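About Niltbridge

Home | About | Classes | Fees | Contact

Small language school, second floor, above the shoe repair. Evening classes mostly. Polish, Korean, Turkish, Portuguese. Been going a good while now and still in the same four rooms.

How it started. Halina Śliwiński was teaching Polish at her kitchen table, mostly to people who'd married into Polish families and wanted to follow what was being said at Christmas. Got too many of them. Rented one room, then the one next to it. Ryszard Czerwiński came in to do the accounts and ended up teaching Polish 2, which he still does.

Korean came next with Bo-ram Noh. Beginners through upper intermediate, plus a reading group that meets when she can get everybody to agree on a book. Turkish is Orhun Karaca. Portuguese is Henrique Moreira, both Brazilian and European, tell him which one you want before the first class please.

What classes are like. Talking, a lot of it. Some grammar on the board, homework if you want it. We do use a course book for levels 1 and 2 and you can buy it at the desk or bring a used copy, any edition, the page numbers are a bit off but teachers are used to it. After level 2 it's handouts.
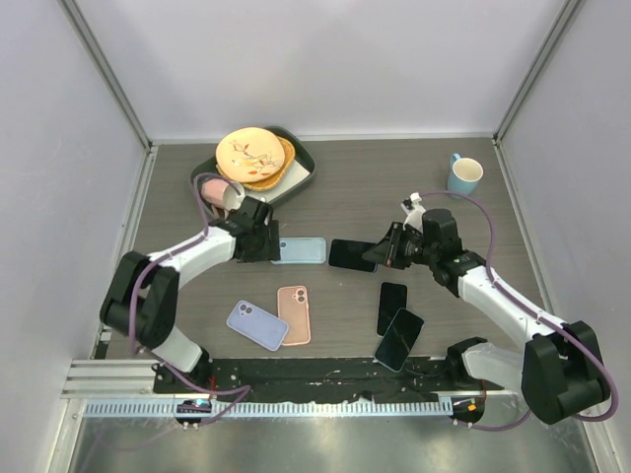 Groups are kept small. If a class fills up we start a wait list, and if the wait list gets long we open a second section, usually the early one. 62 students enrolled this term across all the languages, our best January yet.

The library. 3000 books and magazines, nearly all donated, shelved by language and then more or less by size. Students borrow free. Kids books are on the low shelf by the window. Please write it in the notebook when you take something, the notebook is on a string for a reason. Returns go in the crate, not back on the shelf.

Exams. We're not a test center. We can help you get ready for one and tell you where to sign up, ask your teacher.

Fees and terms are on the Fees page. $40 deposit holds your place, comes off the total. Missed a class? You can sit in on the other section that week if theres one running.

Finding us. Side door, Jaramillo Street, buzzer 2. Parking behind the building after six. No elevator, sorry, but Henrique and Bo-ram both teach online as well so write to us and we'll work somthing out.

Office is open from four until the last class lets out. Email is quicker than the phone.

Page updated 20 January 2022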